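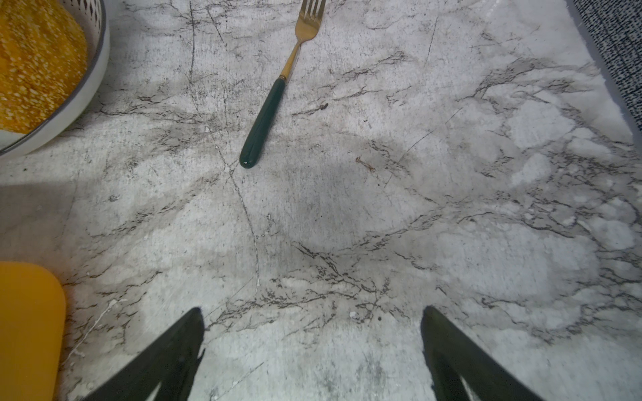

4. Caring for Coated and Two-Part Cutlery

Home | Guides | Kitchen | Table Settings | Contact

Print this page | E-mail this page

Read this section before the first wash. The Dirkenska set is sold as "everyday" cutlery, a word we would take with some salt. Gold finishes look fine in a shop. How they look after 200 dinners depends mostly on what you do at the sink.

4.1 Before first use

1. Take off all stickers and sleeves. If glue stays behind, rub it with cooking oil and a soft cloth. Do not use a blade.
2. Wash each piece by hand in warm water with a little dish soap.
3. Dry at once. Air drying leaves spots, whatever the box says.
4. Check the joint between handle and metal. If a handle turns at all, send the piece back now. Glue does not get tighter with age.

4.2 Daily washing

1. Rinse off salt, vinegar, egg and lemon soon after the meal.
2. Wash with a soft sponge. No steel wool, no scouring powder, and no "gentle" cream cleaner either until you have tried it on the back of one spoon.
3. Do not soak for more than 20 minutes. Keep the handles out of the water if you can.
4. Dry from the collar outward – water likes to sit there.

CAUTION: Some sellers call colored handles dishwasher safe. Ask them for how many cycles. Bhavana Naidu put one Dirkenska place setting through our test machine and stopped when the handles went cloudy. We wash ours by hand.

4.3 Storage

1. Lay pieces in a lined drawer tray, all facing one way.
2. Do not stand them in a jar with knives.
3. Skip the anti-tarnish strips. They are made for silver, and we saw no change in a gold finish with or without them.

NOTE: Polishing cloths for real gold or silver may contain abrasives. A coating is thin, and once it is rubbed through, no polish will bring it back.

4.4 Spare pieces

Trusis sells single forks and spoons, but shades vary between batches. Compare a new piece with an old one in daylight before you throw out the receipt. Questions about this section go to Emil Strebel at the Plovutholm office. Section 5 covers serving tools.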